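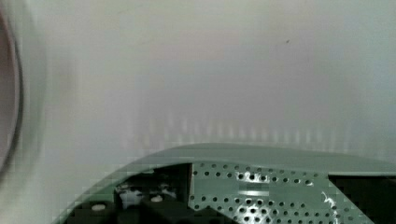 How does a school plan to buy a robot arm?

A budget is a plan for money. Grernusham School made one before it ordered a robot arm for its workshop. The arm was to lift plastic cups from a bench and put them in a tray.

The arm cost $2,092. That price did not include a gripper, the part that holds things. The gripper cost another $1,005. A gripper has to suit its job — one made for heavy boxes may crush a cup.

The school also needed spare parts. Screws come loose and finger pads wear down, so it set aside $309 for the first year. Added up, the plan came to $3,406.

Money was one part of the plan. The arm also needed a solid bench, a power point and clear space on every side. The school measured its bench in June and found it was too narrow. It borrowed a wider one from Uncombe Hall, which cost nothing.

Delivery took 2 months. Buyers should ask about this early, and ask who will repair the arm if it stops.

Words to know
Budget: a plan for how money will be spent.
Spare part: a part kept ready to replace a worn one.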